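Ticket 1209: Left arm drifts down during pause in teleop recording
Product: Skillik teleop, two-arm station
Status: Open, workaround in place
Priority: Medium
Reported by: Osamu Ikeda
Task: insert bouquet into vase

Problem

When the operator presses the pause pedal in the middle of a demonstration, the left follower arm sinks slowly before it settles. The leader arm stays where it was put. On resume, the follower jumps back up to match the leader, and the jump ends up in the recorded episode. Of the last 54 episodes, 20 had to be thrown out for this.

The right arm does not do it. Same firmware on both, same pedal, same recording script.

Steps to reproduce

Start a recording with both arms live. Close the left gripper on the stems and bring the bouquet over the vase. Press pause before lowering. Wait. The sag is easiest to see with the wrist pitched forward and the elbow high. 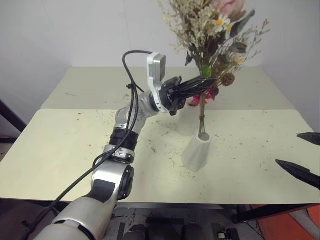 Pausing anywhere else in the task is harmless, and that is why this went unreported for so long. With the arm parked or the gripper empty, the logged joint positions stay flat. Over the vase there is very little room for error: the stem ends are right at the round mouth, so even a small drop puts them inside the neck or against the rim. The policy then learns a dip-and-jerk at the exact point where it should be lining up. The second white vase standing behind the first leaves less space to back out sideways.

Log

Entry 1. Checked the payload setting. Left arm was configured with the gripper mass only. The wrist camera and its bracket were never added. Entered the Josemau bracket weight from the parts sheet and repeated the test. Sag reduced, still present.

Entry 2. Re-ran gravity compensation calibration on the left arm, gripper empty. No change.

Entry 3. Suspected cable drag on the wrist. Gave the camera cable more slack and tested again, with and without the cable connected. No difference. Ruled out.

Entry 4. Compared config files for left and right. Hold mode on pause is set to "position" on the right and "compliant" on the left. The left value dates from October, when we were doing hand-guided demos on the Husia fixture and wanted the arm soft between segments. It was not changed back when we moved to leader-follower.

Entry 5. Set left hold mode to "position". Recorded 29 episodes with one pause each over the vase. No sag in the joint log. One episode shows a small step on resume — operator had moved the leader during the pause, unrelated.

Workaround

Set hold mode to "position" on both arms before recording. Do not move the leader while paused.

Still open

Setup script should read the demo type and set hold mode from it. Assigned to Zelenák integration branch.
Discarded episodes to be re-recorded after the script change is merged.
Payload values on the right arm need the same check as in entry 1.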